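Products > Moving Supplies > Crates and Totes > Cesance 80 Moving Crate

Cesance 80 Moving Crate

The Cesance 80 is a lidded plastic crate for house and office moves. It holds 80 liters, takes the place of a large cardboard carton, and can be bought outright or rented from our Gilville depot. We have used it on our own jobs for several years and it is the crate we send out by default unless a customer asks for something else.

What it is for

Most people start a move with cardboard, and cardboard is fine for a lot of it. Bedding, clothes and lampshades travel well in a box. Crates are better for books, kitchenware, tools, files and anything that has to sit in a garage or a hallway for a while before it goes on the truck. The Cesance has a solid base, so there is no tape to give way, and the sides don't bulge when another crate goes on top.

The lid is in two halves, hinged on the long sides, and the halves mesh in the middle. When the crate is empty the lid hangs down outside and the crates nest into each other. A nested stack takes up very little floor, which matters if you have them delivered a week early and still need to live in the house.

Capacity and size

Volume: 80 liters
Length: 608 mm outside, at the rim
Maximum load: 53 lb
Lid: attached, two halves
Handles: 2, molded into the short ends
Color: gray body, blue lid
Security seal holes: yes, one at each end
Label area: both long sides

Please keep to the load limit. The crate itself will take more, but the person carrying it up the stairs may not want to. Books reach the limit well before the crate is full, so fill the bottom half with books and the top half with something light. Our crews will ask you to repack a crate that is over the limit.

Packing notes

Put a folded towel or a sheet of packing paper in the bottom before glassware. Plates go on edge, with paper between each one. Hanging files fit crosswise. The crate is not waterproof, and the gap where the lid halves meet will let rain in if it is left outside, so cover the stack with a tarp or bring it indoors.

Don't pack paint, solvents, gas canisters, bleach or loose batteries. We can't carry these on the truck in any container. Passports, medication, keys and jewelry should go with you in your own car.

Write on the label and not on the crate. Marker can be removed from the plastic but it takes a while, and rented crates that come back written on are charged a cleaning fee.

Accessories

Flovley dolly. Four swivel casters, two with brakes. The crate drops into a raised lip and does not slide. Stack up to four loaded crates per dolly on a level floor, and no more than two on a ramp. The dolly is sold separately and is included with rentals of 20 crates or more.

Numbered seals. Pull-tight plastic seals for office moves and for anything going into storage. Cut them off with scissors or side cutters at the other end. Write the numbers down before the crates leave the building.

Label sleeves. Clear, self-adhesive, open at the top. They take half a sheet of letter paper. Peel them off slowly.

Divider set. Corrugated plastic, cut to fit, makes up into twelve cells for bottles or tall glasses. Comes flat.

Rental

Crates are rented by the week, with a two-week minimum. Delivery and collection inside the Gilville area are included. Outside it we charge by distance, and the office will give you a figure before you book. You can also pick up crates yourself. A nested stack of ten fits in the back of most station wagons with the seats down.

Collection is normally arranged when you book, but the date can be changed up to the day before. Stack the empties somewhere we can reach without going through the house if you expect to be out – a porch or carport is fine. Crates kept past the agreed date are charged at the weekly rate.

July is our busiest month. If you are moving then, reserve the crates as soon as you have a moving date, even if you aren't sure how many you need. We can change the number later more easily than we can find stock.

How many do I need?

It depends on how much you own and how much of it is already in drawers, which can often stay there. For a one-bedroom apartment we usually send 20 crates. A three-bedroom house takes 50, with cardboard for the bulky, light things. If you have a workshop or a lot of books, tell us and we will add to that. Unused rental crates can go back with the delivery driver on moving day.

For offices, allow two crates per desk plus one for every filing drawer. İlker Işık handles office moves and will come out to do a count on larger jobs at no charge.
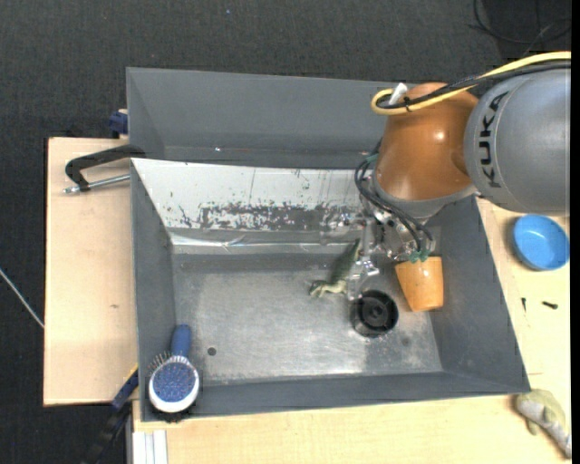
KUKA arm reaching into a gray metal bin

Care and cleaning

Wash with warm water and dish soap, rinse, and leave open to dry. Do not use a pressure washer close to the hinges. Don't store crates nested while they are damp, as they can stick together. If two crates do jam, lay them on their side and twist gently from the handles.

Rental crates are washed between customers. If you receive one that isn't clean, call us and we will swap it.

Replacement parts

Lid halves and hinge pins are kept in stock. The pin slides out from one end and no special tool is needed. Casters for the Flovley dolly are sold singly. The Issahaku crate, which we sold before this one, has a different hinge, and its lids do not fit the Cesance. The two crates also do not nest together, so keep them in separate stacks. We still have a small number of Issahaku lids – ask for Laurier Grewal at the parts counter.

Returns

Purchased crates can be returned unused within 30 days. Seals, sleeves and other adhesive items can't be returned once the pack is open. If a crate arrives cracked, keep it and let us know within a week. Cracks in the base mean the crate should not be loaded. Light scuffing on the outside is normal on ex-rental stock, which is sold at a lower price and is listed separately.

Ordering

Order by phone, by email or at the depot counter. Have your moving date, both addresses and any stair or elevator details ready. Crates are sold singly or in stacks of ten, and the stack price applies to any multiple of ten. Payment is due on delivery for rentals and when ordering for purchases.

Page updated 14/05/2018

Contact us | Delivery area | Rental terms | Copyright Gilville Moving Supplies. All rights reserved. | Back to top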